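**Trumis** is a software package for turning wrist-view video from hand-held grippers into training data for manipulation policies. It covers calibration, pose recovery, gripper width estimation, and episode export. Control of the target arm is handled by a separate runtime, Plerura, which reads the same calibration files. Miyuki Sekiguchi wrote the first version as a set of scripts for fisheye calibration, and the name was applied when the pose module was added.

## Processing stages

Input is a video stream with synchronized inertial data. Frames are kept in their original fisheye projection through the whole pipeline. Early releases rectified each frame to a pinhole model, which discarded the outer part of the view and stretched what remained near the border. The current camera model fits radial distortion directly, and the feature tracker works on the distorted pixels.

A static mask excludes the gripper fingers and the dark region outside the image circle from tracking. Without the mask, features on the fingers are treated as stationary world points and bias the trajectory toward zero motion. 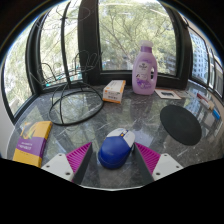
*Wrist view of the gripper fingers around a computer mouse on a marble countertop. The window frames and the countertop edge appear as arcs.*

Polished surfaces are a known source of error. Reflected windows and foliage yield features that behave as if they lay behind the surface, and the solver may accept them as valid landmarks. Trumis runs a consistency check over a window of 23 frames and removes landmarks whose depth falls below the fitted support plane. The check is disabled when no plane can be fitted.

## Gripper width

Finger opening is estimated from the image positions of the two fingers. The estimator is calibrated with one fully open and one fully closed recording, and intermediate values are interpolated. Contact is not inferred at this stage. An object between the fingers is labeled as grasped only in a later pass, which compares object motion with camera motion.

## Export

Episodes are written in the Trotia format, which stores relative poses, gripper width, and compressed frames. Poses are expressed with respect to the first frame of the episode. The default chunk length is 100 steps. Episodes with more than 3 tracking losses are flagged and left out of the training index, but the files are retained.

## Limitations

Scale drifts during slow motion with little inertial excitation. Version 2 added an optional marker-based scale reset. The Nakajima planner can replay exported trajectories for a reachability test, although it ignores finger geometry.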